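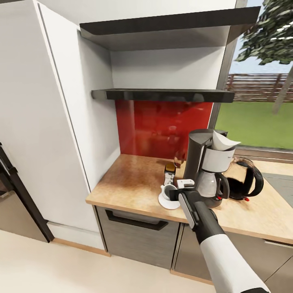

The Ganness Kitchen

Lucrezia Negri had been told the planner was finished, and she did not believe it. She had been told the same thing in August, by the same man, in nearly the same words.

"Five hundred runs," said Wycliffe Lyimo. He had the results open on the big screen and was standing a little to one side of them, like a person showing a house. "Four hundred and some clean. You can read the summary."

"I read the summary."

"And?"

"And who decides what's clean?"

Wycliffe looked at Dilani Siriwardena, who looked at her keyboard. It was past six in the evening, November, and the lot outside had gone dark. In the simulated kitchen it was broad day. It was always broad day in there. The lawn was green behind the counter and the tree had all its leaves.

"The checker decides," Dilani said. "The cup has to end up within tolerance of the target pose, upright, and the gripper has to let go. Then it's a success."

"And if it drags the cup across the counter first?"

"If it ends up upright within tolerance."

"So yes."

"So yes," Dilani said.

Lucrezia pulled a chair over. She had spent eleven years at Hettiarachchi signing off on things that moved, and most of what she had learned was to ask for the dull part of the log. Homwood wanted the release by the end of the month. Homwood had already put it in a slide.

"Give me one from the middle," she said. "Not one of your good ones."

"They're all good ones," said Wycliffe.

"946."

"There are only five hundred."

"The file numbers don't start at one. I looked."

Dilani typed. The run came up in its little window and the arm reached over the counter toward the cup, calm as a bank teller. The status line underneath went green, then greener. GRASP STABLE. Wycliffe folded his arms.

"Stop there," Lucrezia said. "Can you get me in closer?"

"How close?"

"Close enough to be annoying."
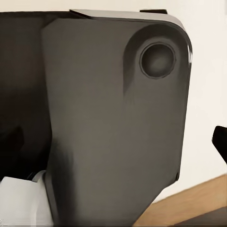
What she cared about was contact, and contact was the thing every simulator she had ever met was vague about. You could tune friction until a brick would hang off a fingertip. Now the big gray finger filled the screen, with its round hollow up near the corner and something white down at the bottom left, right up against it, and she leaned in until her nose was nearly on the glass. She could not have said whether it was held or only touching. She asked them both, and got one of each.

"It's held," said Wycliffe. "The planner says held."

"The planner says it because the planner asked for it. What does the contact solver say?"

Dilani scrolled for a while. Her mouth moved a little when she read numbers.

"Two contact points," she said. "Both on the same finger."

Nobody spoke. Down the hall the vending machine started its compressor.

"That's a push," Lucrezia said.

"It could be a late frame," said Wycliffe. "The other side might close on the next tick."

"Then check the next tick."

Dilani checked it. She checked the one after, and then she stopped checking by hand and wrote a short script, which took her longer than she wanted because Wycliffe was breathing over her shoulder – he always did – and she kept mistyping the field name. It went through every run that had been marked clean and pulled the ones where the stable flag came up with contact on one finger only.

Forty-three.

"That isn't many," Wycliffe said.

"No."

"The cups still got where they were going."

"In there they did." Lucrezia got up and found her coat. "Who wrote the stable flag?"

"Jolán," said Dilani. "Jolán Szénási, before she went to Kimham. It reads the commanded width. If the fingers were told to close and the cup is nearby, it's stable."

"It doesn't look at force."

"There's a comment. It says to add force later."

Lucrezia asked what date was on the comment, and Dilani told her, and Wycliffe sat down in the chair she had left.

"I'll have to call Thilini at Homwood," he said. "She'll say to ship it and patch it."

"She might."

"What will you say?"

Lucrezia was going through her pockets for her car keys. On the screen behind him the finger had not moved, and the status line was still green.

"Fix the flag and run it again," she said. "All of them. Then send me the dull ones."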